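Februar - Skript zur Übung "Geräteplanung", zusammengestellt von der Kursleitung
Lesezeit: 2 Minuten

So, jetzt zum Geld! Ich rechne mit euch den Greifer von Flaler durch: 1.507 Euro laut Angebot, dazu 2 Sätze Ersatzfinger. Klingt harmlos, aber Adapterplatte und Kabel stehen bei Dalleo auf einem eigenen Blatt (bitte mitrechnen, das vergessen jedes Jahr ein paar von euch).
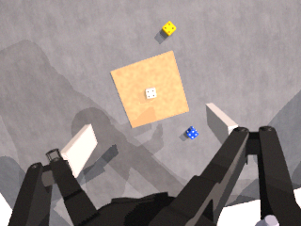
Bevor wir bestellen, läuft die Aufgabe in der Simulation - bei uns heißt das Projekt Plitov. Würfel greifen, ablegen, fertig. Schreibt euch dabei auf, welche Öffnungsweite ihr wirklich braucht, denn die treibt den Preis! Für Wartung setze ich 20 Prozent an, das ist eher vorsichtig.

Eure Kostentabelle bringt ihr am Mittwoch mit, gern zu zweit.

Kontakt: über die Kursseite | © Kursleitung Geräteplanung | Nach oben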